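4.2. Evaluación del paquete comercial de doblado

El paquete que Stenel vende con el nombre de Fornia promete, según su folleto, «ropa doblada desde el primer día». El primer día se nos fue en instalar controladores. Para el segundo disponíamos ya de una estación bimanual operativa y de una idea más modesta de lo que significa «listo para usar». Todas las pruebas se hicieron en agosto, con camisetas de algodón de manga corta y la política preentrenada del proveedor, sin ajuste adicional. La Figura 3 corresponde al primer pliegue.
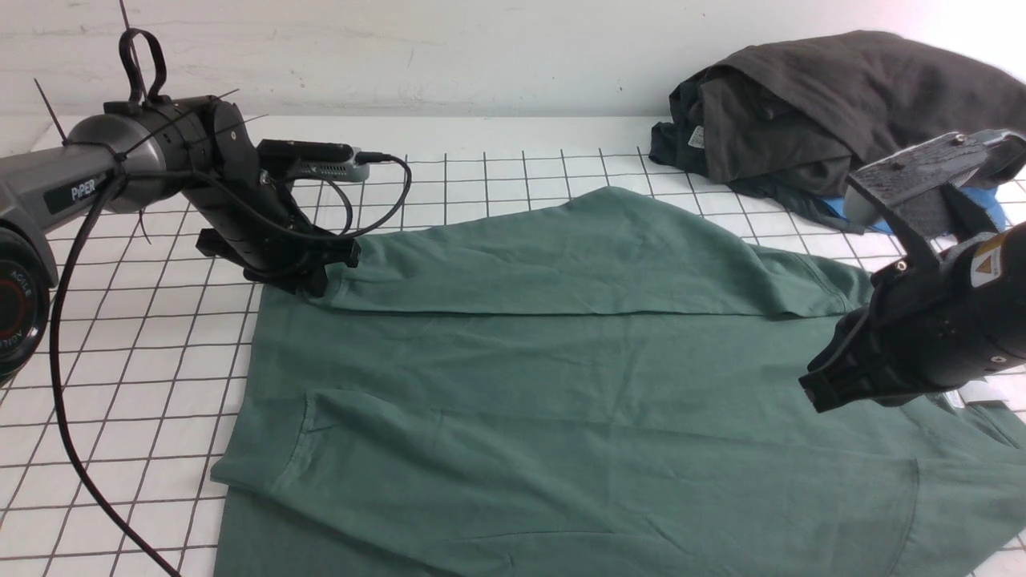
Figura 3. Pliegue horizontal de una camiseta verde sobre superficie cuadriculada. La pinza izquierda apoya en la esquina doblada; la derecha queda justo encima de la tela.

Registramos 1.169 intentos de pliegue. El fallo más frecuente fue la asimetría entre pinzas: una sujeta y la otra parece pensárselo. El manual lo denomina «espera adaptativa» y le dedica seis líneas. Con el parámetro de altura corregido a mano – operación que el servicio técnico desaconseja por correo y recomienda por teléfono – la espera bajó a más de 15 segundos por prenda, cifra que seguimos sin considerar adaptativa. El paquete rival de Vuorinen, evaluado en la sección 4.3, espera menos y arruga más.

Compartido 15 veces · 3 comentarios

Ruwan Karunaratne: ¿Probaron con manga larga? En Larthorpe lo intentamos y volvimos a la plancha.

mjo_lab: Confirmo lo del teléfono.

Lector: ¿Y los calcetines?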